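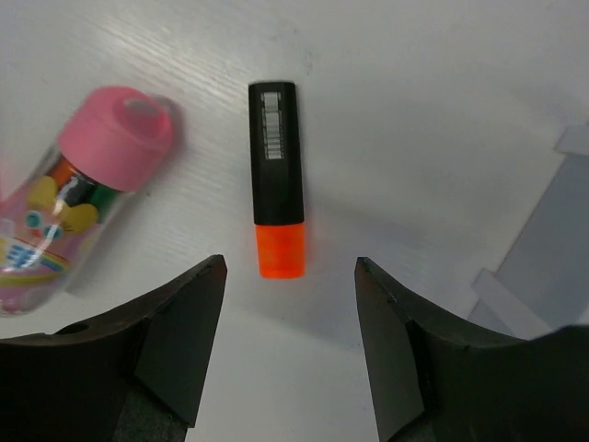
A highlighter with an orange cap.

Readers wanted for the Ukammont Review

Posted on May 25, 2021

We are a small literary magazine, published twice a year in print and more often than that online, and we are looking for new people to join our panel of readers and reviewers for the October issue and, we very much hope, for a good while after it.

If you have ever finished a novel on the bus and gone past your stop, and then spent the evening telling whoever was in the kitchen exactly where the ending went wrong, you are the sort of person we would love to hear from. You don't need a degree in literature, and you don't need to have been published before (several of our regulars hadn't been, and one of them now writes our poetry column!).

What you would be doing

Each reader receives two books from us, usually one new novel and one older title that we feel has been overlooked. For October the older titles all come from the Stidon backlist, a lovely run of translated fiction that has been out of print for far too long. You read both at your own pace, send us a review of 400 words on each, and then work through the edits with our reviews editor, Cauã Bittencourt, who is patient and very good with commas.

There is also an essay slot of 2000 words for anyone who would like to write at length about the Malý novellas. Do say so when you apply if that appeals.
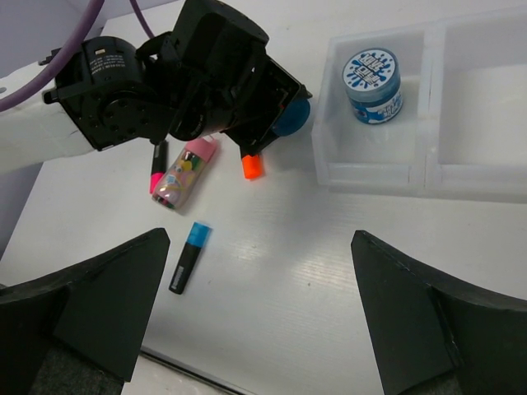 What we can offer

You keep the books, of course, and we pay a modest fee for every piece we print, with a larger one for the essay. Readers also get a free subscription and a seat at our autumn evening in the upstairs room at Trorkberg Books, where there is generally cake and always an argument about prizes.

How to apply

Send us a short letter telling us about yourself and the last five books you read, including the ones you gave up on, together with one sample review of any book you like. Please paste everything into the body of your email and put "Reader" in the subject line. We reply to every letter, though it can take us a few weeks in a busy spell.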